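Log the Clock, Then Argue About the Model

Most policy failures we triage at Plondik are filed as model problems. A good share of them are time problems.
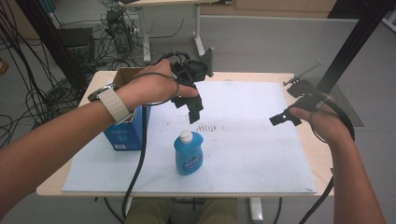

Peter Ondrejka objects that any decent learner will absorb a constant offset between camera and gripper, and that effort spent on timestamps is effort taken from data. He is right about constant offsets. Ours drifted. Across 3,225 episodes, the lag between the two gripper streams wandered by nearly 50 milliseconds, and the left and right sides did not wander together.

For a one-handed pick this is noise. For a task where one hand steadies a box while the other moves a bottle, the planner learns a coordination that never took place. Adding episodes averages the error without removing it.

The fix in Ilier, our recorder, was dull: one clock, stamps applied at the driver, and a check that rejects an episode when skew passes 15 milliseconds. It took six days to write. Resampling stays offline, where it can be redone – the raw stamps are never overwritten.

I would make that check a merge requirement before approving another architecture change.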